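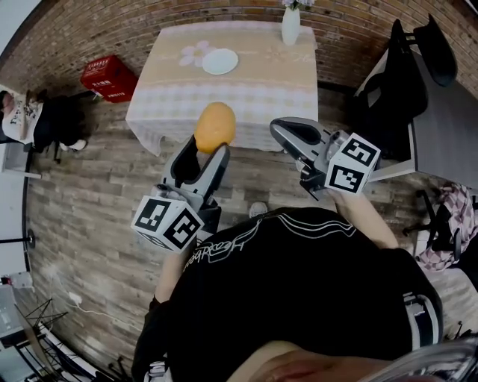

Table corner at Udgate, brick wall side. Cloth 2418 on, oval plate, vase at the far edge.

June, table cloth notes, continued from the wash page

Started 9:40. Cloth 2418 from Mogensen on the square table, checkered band toward the front. Ditte wants a yes or no on it before we order more. I'm at no, leaning maybe, and I'd like the reasons on paper in case I get talked out of them over lunch.

Size first. The label says 200 cm on the long side and "no noticeable shrinkage." I measured 197 after the first wash. Ditte says three centimeters over that length isn't noticeable and so the label is fine. I say I noticed. We measured it again together, flat on the floor with the steel tape, and got 197 again. She pulled on the end a bit and got closer to 200, which I'm not writing down as a result.

The label also says 100 percent cotton. Could be. It creases like cotton. I have no way of checking the rest of that claim here and the supplier sheet just repeats the label word for word, so I'm treating it as one source.

Drop. Hangs over the front and the left. I'd set the drop by eye the first time and it was uneven, so I took it off and put it back on with the band lined up along the near edge. If you use the band as your straight line the front comes out right and you can forget about measuring. That part of the design I like. Efe thinks the band was put there for exactly this. I think somebody liked checks.

Print. My main complaint. The flowers are pale on beige, which looked nice in the catalog and looks nice on the table too, I'll admit. But there is a white printed flower right beside where the oval plate goes, and the plate is white too. From a standing position I read the two as a pair of dishes for a moment. Efe didn't have the trouble and thinks I'm looking for it. Ditte had it once, from the doorway, without her glasses. So that's one and a half people.

Tried moving the plate:
- plate over the printed flower: the flower disappears, but the plate is now off center and it bugs everyone
- plate centered, flower showing: what we have now
- cloth turned a quarter: band ends up on the side and the front looks unfinished

Left it centered. If the cloth stays, I'd rather have a plate with some color to it. Welloron sent us a list of glazes in the spring and I can't find it. Ditte, do you have it?

Fruit. Something orange is about the only thing that stands out properly against this cloth. The egg-shaped one reads from anywhere in the room. We talked about pears and I'm against it, a pale pear on a white plate on a beige cloth is three kinds of nothing. Efe wants lemons. Lemons might work. I'd want to see them on the plate before agreeing, and I'd want them seen late in the afternoon, when everything against the brick goes a shade redder anyway.

One piece on the plate or a few? With one, it rolls if you set it down on the wrong part of the oval. The plate has very little rim. Put it down slowly, toward the middle, and check it before letting go. With a few they hold each other in place, but then you can't see the plate and we might as well have a bowl.

Vase. Stays at the back. White vase, pale purple flowers. Same complaint as the plate, really, white on pale, but the brick is behind it and does the work. I tried it nearer the middle at 10:30 and it got in the way of reaching across. Moved it back. The flowers are fine. I was ready to object to them and couldn't come up with anything.

Joltedum. The spray that's meant to make the cloth shed juice. Ditte did two patches on the offcut, one sprayed once and one sprayed twice, and left a third bare. Orange juice on all three, blotted after a minute.
Bare: stained, as expected.
Once: stained.
Twice: stained a bit less, and the cloth feels stiff.
The can says "invisible protection," and on the single coat I'd agree that it's invisible. Ditte points out we only let it dry for about half an hour and the can asks for overnight. Fair. Repeat with the proper drying time before anybody quotes me on this. Until then I would not put cut fruit down on 2418.

Floor side of things. The red box is against the wall to the left of the table and I'd like it to find a home on the shelf. Same goes for the bag or bundle on the black chair or stand. Neither bothers the cloth, but when we're judging how the table looks we keep judging the corner as well, and red next to red brick makes the table look paler than it is. I know how that sounds. Move them, look again, and if I'm wrong I'll write it here.

Efe's note, copied in from the sticky so it doesn't get lost: "Cloth is good. Plate is the problem. You are blaming the cloth for the plate."

Possibly. It would help his case if the cloth were the length it says it is.

Still to do
Offcut with two coats of Joltedum, dried overnight, same juice, same minute.
Second wash, same setting, measure on the floor, no pulling.
Lemons (Efe is buying).
Ask Mogensen whether 2418 comes in a plain version with just the checkered band. If it does, most of this page can be ignored.
Find the Welloron list.

Stopped 12:15. Cloth left on the table overnight to see if the fold lines drop out by themselves. I doubt it.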